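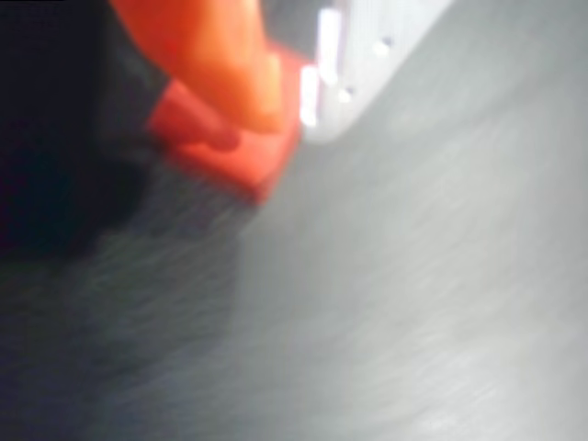
Why does my sourdough bread machine loaf keep sinking in the middle on the overnight setting?

Most often the dough has risen too long before the heat comes on, so the top stretches thin and falls as soon as baking starts. Cut the yeast by a third and shorten the delay, and try one loaf that way before you change anything else.

Ticket 2110
Product: Jeveretti bread maker
Status: Solved

Atieno Koech wrote:
Hello, and thank you for the quick reply! I've had my Jeveretti since November and I love it dearly, but the last few loaves have all come out with a dip you could serve soup in. I put everything in at 8 in the evening (starter, a pinch of instant yeast, bread flour, 35 grams of honey) and set the timer so we have warm bread at breakfast. The daytime loaves are lovely. I did move to Burkier flour lately, if that matters, and our kitchen here in Trenville gets pretty warm with the heating on.

Britta Janssen, Support, wrote:
Hi Atieno, what a nice message to open my morning with, even if the bread is misbehaving! The warm kitchen was my first thought too. A live starter doesn't wait for the timer the way dry yeast does, so by the time the machine begins kneading it has had hours of a head start. Would you leave out the instant yeast altogether, use the water straight from the fridge, and hold back 200 grams of the flour to sprinkle over the top, so the starter stays tucked away underneath? Please keep the honey as it is for now. I'd like to see one thing settle before we fiddle with the next.

Atieno Koech wrote:
Done, and the loaf has a proper round top! It's a touch dense at the bottom but my husband had three slices before I'd found the butter. Should I put a little yeast back?

Britta Janssen, Support, wrote:
Oh, I'm so pleased! Yes, a very small pinch, on top of the dry flour and well away from the water. I'll close this one, but just reply if the dip comes back and it will open again.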